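A find is only a find if someone checks it

The token dealer behind Janen has handled trade tokens for 38 years, and has grown wary of the word "unique". We spoke to him at his shop after a supposedly unrecorded Duggan brewery check sold for far more than he thought it should.
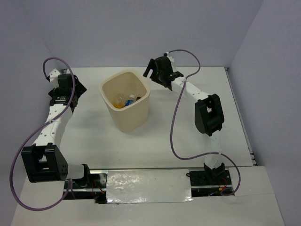
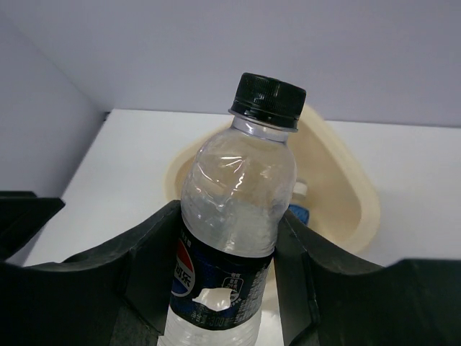 The check that started the argument

The piece is a brass check, the sort a publican handed over the bar in place of change. It carries the Duggan name on one side and a value on the other, and the catalogue listed it as an unrecorded variety because the D is cut twice. It made £210 in February against an estimate of £30.

"I held it before the sale," he says. "What I saw was a worn D with a bit of a shelf on the left side. You get that from a tired die, or from somebody knocking it against a kerb. I wouldn't have put it in a catalogue as a new variety, and I told them so."

Did they listen? "They thanked me. Then they printed it anyway."

He accepts that he may be wrong. The buyer has since shown him enlarged photographs, which he calls "better than I expected, but still photographs". Light from the wrong side can put an edge on anything, he says, and he would want to see a second piece from the same die before he changed his mind. In his card index there are 2 Duggan checks, both too worn to settle it.

Who decides?

Tokens have never had the army of graders that coins do. Most of the listings were put together by collectors working from their own trays, and a good many entries rest on a single rubbing made before the war. I suggested that this leaves room for real discoveries.

"Of course it does. It leaves room for rubbish as well. If the old list says plain edge and yours is milled, maybe you've found something. Or maybe the chap who wrote the list never turned it on its side."

The Finska tokens are his favourite warning. For years they were sold as shipping line pay checks, on the strength of a name and a small anchor. He bought several at that price himself – "more fool me" – before a bundle of receipts showed they came from a bathhouse. The anchor was decoration.

Slabs, flips and other comforts

He is no kinder about storage. A customer recently brought in a box of tokens wrapped in Nomex cloth, having been told that it would see them through a house fire.

"The cloth might come through it. I'm not sure what he thinks will happen to the brass inside." He sells paper envelopes and tells people to keep them dry.

As for sealed plastic holders, he will buy a token in one but pays nothing extra for the label. He likes to weigh a piece and look at the edge, and a holder stops him doing either.

Would he bid on the Duggan check if it came up again? He thinks about it for longer than I expected.

"At thirty pounds, yes. I'd want to have another look at that D."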